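**Progress report to Gidesow – safe working practice for small bench arms**

Prepared by Seraina Reisinger for Urs Kälin. Covers October.

Work package 2 turns the draft Rameck rules into practice that a small lab can follow. Cyrill Reisinger revised the section on clearance and wiring. Loose leads near a moving base are now a listed finding, to be closed before the next review.

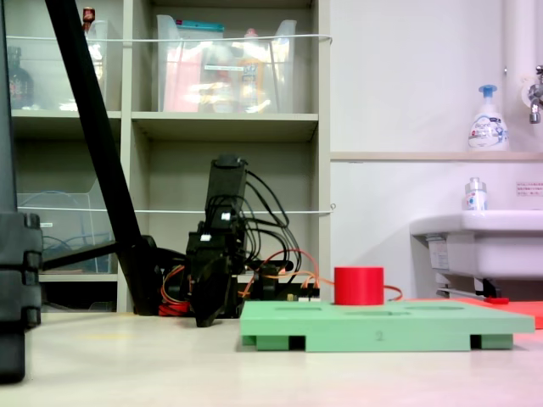 Arm, green board and red cylinder, with wiring at the base.

The approach rule was rewritten. Speed must drop before the gripper comes within reach of a part, and the operator keeps one hand free for the stop switch.
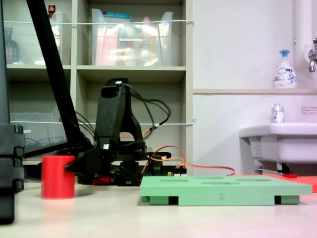
Does the speed limit apply when no one is near the arm?

The limit applies at all times. Operators may step in without warning, and the draft makes no allowance for an unattended bench.

Spending to date is 3,815 francs, mostly on stop switches and printed checklists. Pirmin Widmer has asked for 4 more checklists for the Orlow site.
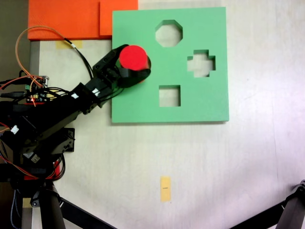
Gripper closed on the cylinder over the green board.

Rule 7 covers release. The part must be supported before the fingers open – a drop from any height is logged as an incident. Kiros Feyisa is checking the wording against the Kekana procedure.

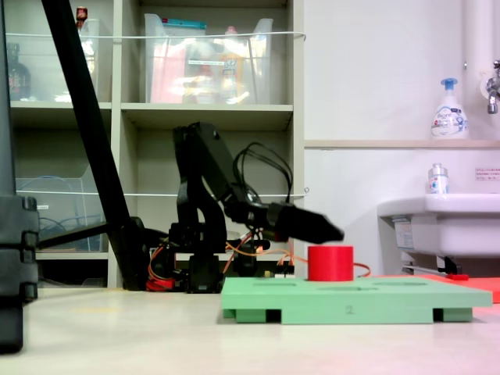
Who signs the incident log?

The operator signs first, then the shift lead. Entries are kept with the arm's maintenance record.

Open items: the wiring finding, and Kiros's comments on Rule 7, due Wednesday.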